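Storage and Sorting of Small Workshop Items
Handout for Unit 5: The Mixed Bin
Course notes by Wakana Ebihara, revised in June

Please read these notes before the practical session and bring them with you. They continue from Unit 4, in which we treated shelves and drawers. If you were absent from Unit 4, please borrow the notes of a classmate, as I will not repeat the part on labels.

5.1 What we mean by a mixed bin

A mixed bin is a container in which things of different kind, size and material are kept together without dividers. Almost every workshop has one. It stands usually at the end of the bench and receives whatever has no other place: a worn sanding pad, a sponge, the lid of a jar, a bottle. In the textbook of this course it is called a "catch-all", and Nia Lougher in her guest lecture called it the "later box". All three names are good. In the written test I accept any of them.

We should not think of the mixed bin as a mistake. In the Pumden workshop, where I worked before I came to teaching, we had one at every bench, and the rule was that it must be emptied at the end of the shift. The bin gave us permission to keep working. The trouble began in the weeks when the rule was forgotten.

5.2 Looking before touching

The first exercise is always done with the hands behind the back. Stand at the bin and look into it for 90 seconds. Then write down, on your own sheet, the following:

What lies flat, and what stands or leans.
What you can name at once.
What you can see but cannot name.
What is transparent.

The last point deserves a longer explanation. Clear plastic is the most often missed material in the sorting exercise. A clear lid on a grey floor takes the colour of the floor, and you see perhaps only its rim. The same with small clear pieces. In last year's group, 43 sheets were handed in and on many of them the coloured things were listed perfectly and the clear things were absent. Please move your head a little from side to side while you look. The reflections will move too, and the object shows itself.

The third point is also important. It is better to write "a purple object" or "white, flat shape, rectangular" than to guess. A guess on paper becomes a fact for the next reader. Your partner will take your sheet in the second half of the session and must find the things with it.

5.3 Choosing the order of removal

There are several possible orders, and in the session each pair will try two of them.

Order by access. You take first what lies on top and near to you. It is quick, and most people do it without instruction. Its weakness is that the things under or behind others are left to the end, when one is tired.

Order by risk. You take first what can leak, break or cut. Bottles come early here. Keep the bottle upright after removal and check the cap before you put it down. If the bottle has no label, it goes to the table of Ada Pace and not in your tray. She will decide about it.

Order by material. You take all the abrasives, then all the plastics, and so on. It is slow at the bin but fast afterwards, as the trays are already sorted when you finish.

Fumiko Furukawa, who assists in the practical, prefers the order by risk for beginners. I prefer the order by material. You may disagree with both of us in your report, if you give your observations.

5.4 How to take hold of different shapes

Flat things lying on the floor of the bin, such as lids, are difficult because the fingers cannot go under them. Press lightly on one side of the rim and see whether the other side lifts. If it does not, slide the lid to the wall of the bin and take it up along the slope. A bin with sloping walls is much kinder for this than a bin with straight ones.

Discs with a hole in the middle, for example some sponges, can be taken by the hole, but a soft disc will bend. Take it across the full width.

A sanding pad should be taken by its edge. Do not pull it across the other items. A pad which passes over a clear lid leaves it scratched, and after this the lid is not clear any more.

Small blocks are easy. Leave them alone until you need an easy success.

5.5 Fixing the bin

A light bin walks away from you when you reach in and push. For the exercise the bin must be clamped to its base, at the back, so that the front stays open for the hands. Bar clamps are suitable. Tighten them until the bin does not move when you push against the wall with one palm, and then stop. With a thin wall, more force only bends it.

5.6 Cleaning the bin

When the bin is empty, please look at its floor. Where abrasives have been kept you will find grit, and the walls may have smudges and scuffs. Brush first, then wipe. If you wipe first, you rub the grit into the wall, and this makes new scratches. Brushes are in the Okis cupboard, second shelf. The scuffs will mostly remain and you do not lose marks for them.

5.7 For the report

Write one page. Include your first sheet, the sheet of your partner, and the two orders you have tried, with the time for each. Name at least one item which you did not see in the first look, and say where it was lying. Reports go to Itsuki Maruyama in room 7.

Reading for Unit 6: the chapter on trays and dividers.
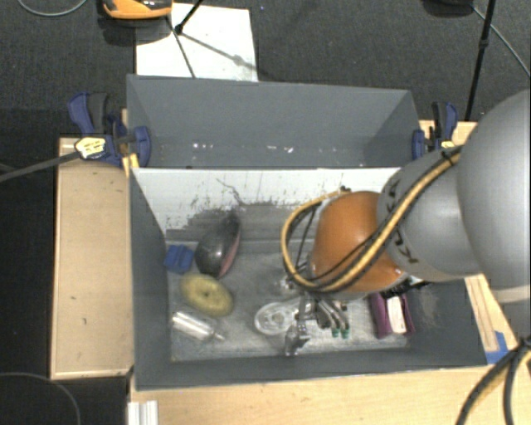 Figure 5.1. A mixed bin with abrasives, a sponge disc and clear plastic items, clamped at the back.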